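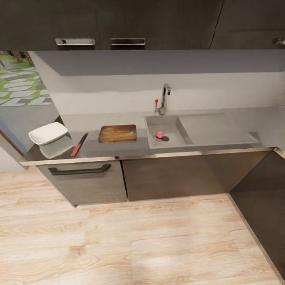 4.3 Running the Kitchen Demo on Open Day

Read this section before the doors open. The Stiltley simulator takes up to 28 minutes to load on the visitor laptop, and visitors can tell when you are reading the manual.

1. Start the Nurkari server and wait for the green light. Pressing Start again only puts you at the back of your own line.

2. On the laptop, open Pronport and enter port 1333.

3. Choose Kitchen from the scene list. Check that the bowl, the knife and the cutting board are on the counter, left of the sink. If anything is missing, press Reset Scene.

4. Set arm speed to 70. The slider goes to 200. Visitors under twelve will find this out before you do.

5. Choose Load Arm, then pick a task. "Move bowl to drainboard" is the safe one.

6. Hand over the controller and step back.

CAUTION: Do not load "Slice" in front of an audience. The knife has no idea what a cutting board is, and the arm isn't much better informed.

Note: The faucet is scenery. Someone will ask you to turn it on. Someone will then ask why not.

Note: If the arm freezes halfway through a task, press Hold and talk about path planning until it recovers. Tín Hầu did this for most of the December visit and got applause.

7. When the group leaves, press Reset Scene and return arm speed to 70.

For the Lau headset, see 4.4.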